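**Ullwood Meeting Rooms -- Booking FAQ**
Last revised 19/02/2025

**How far ahead can a room be reserved?**
Up to 14 days. Recurring bookings go through Gunnel Wikström at extension 2706.

**Does a booking expire?**
Yes. If no one checks in at the door panel, the slot is released and the organizer gets an email.

**The panel shows the wrong time. What now?**
Report it to extension 1702. Panels still on the old Cimik firmware did not pick up the November clock change -- the booking itself is stored correctly.

**Can two rooms be joined?**
Only Prarnlow and Rustad. Reserve both under the same name; the partition is opened on request.

**Are drinks allowed?**
Bottles with a screw cap, yes. Open cups, only in rooms without floor sockets.

**Who approves external guests?**
Eusebio Ospina. Send names and arrival times by noon the day before.

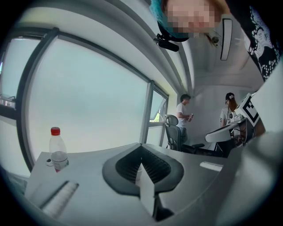
*Water bottle with a red screw cap on a gray tabletop.*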